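About Cleltent

Cleltent is a water testing laboratory serving households on private wells, small farms and rural schools. We measure nitrate, lead, arsenic, hardness, pH and coliform bacteria. Results are reported in plain units, with the federal drinking water limit printed beside each value where one exists.

The laboratory operates from a single building in Tekin. Samples are accepted at the front counter or by courier. Bacteria samples must be kept cold and must reach us within 8 hours of collection. Each metals kit contains one acid-preserved bottle, which should not be rinsed before filling.

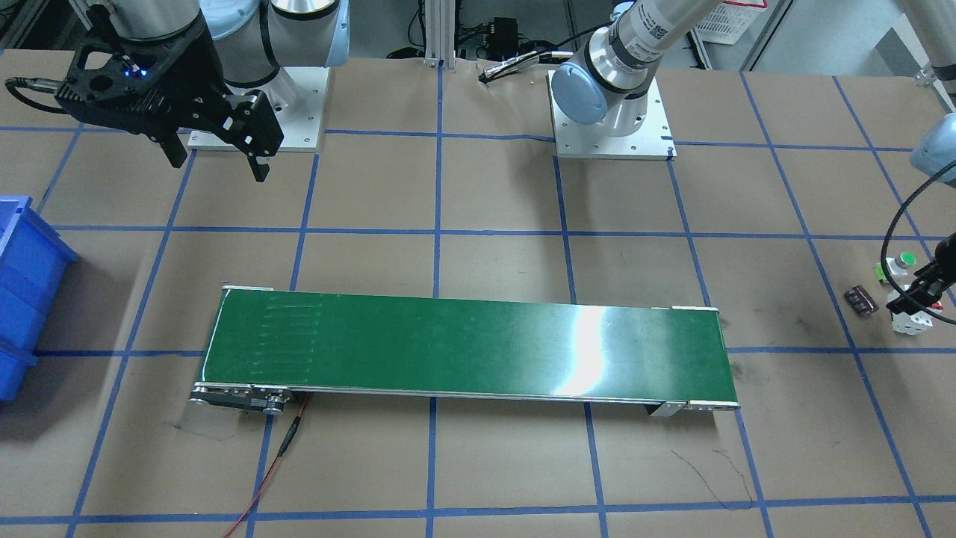 Every bottle is logged on arrival and given a number that stays with it through analysis, review and disposal. Lead and arsenic are run in batches with a blank, a duplicate and a spiked sample. If any of these falls outside its control range, the whole batch is repeated. Standard reports are issued in six working days.

The Flaltitent service is intended for owners of older wells. It combines a full panel in spring with a shorter one in August, when the water table in our area is usually low. Past results are listed on the same sheet so that slow changes in nitrate can be followed.
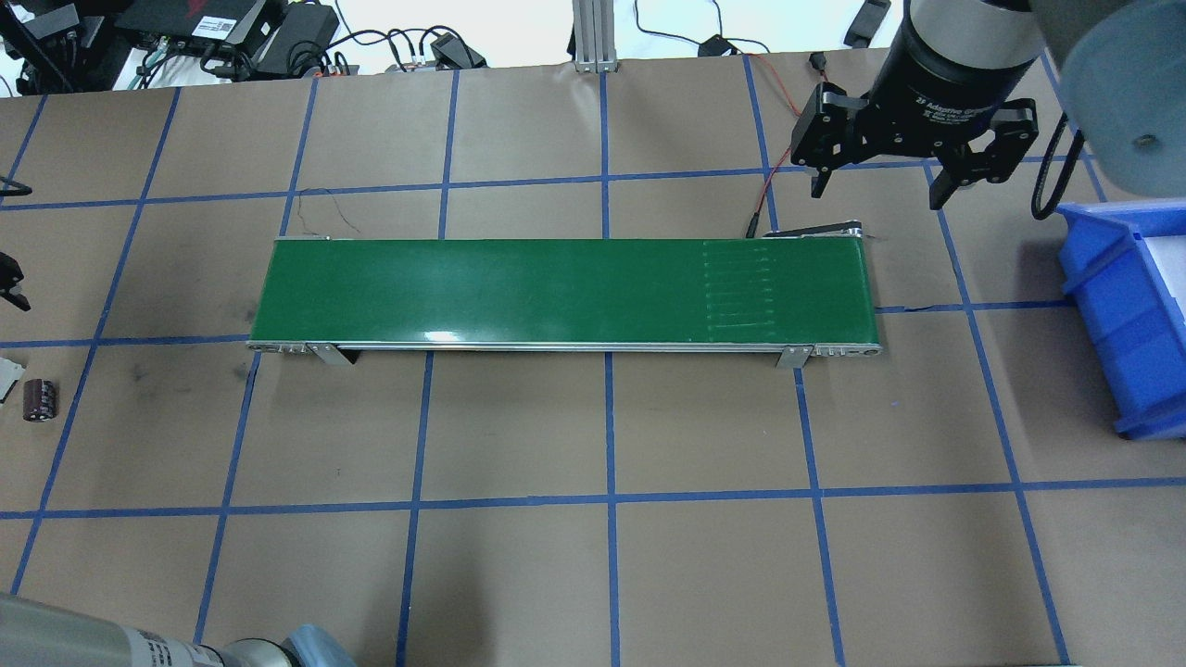

School accounts are handled under a separate program, Zesness, which covers up to 50 taps per building. First-draw and flushed samples are reported in adjoining columns. Schools with more than 100 taps should contact the front counter for a sampling plan before ordering bottles.

Page last revised October 2025.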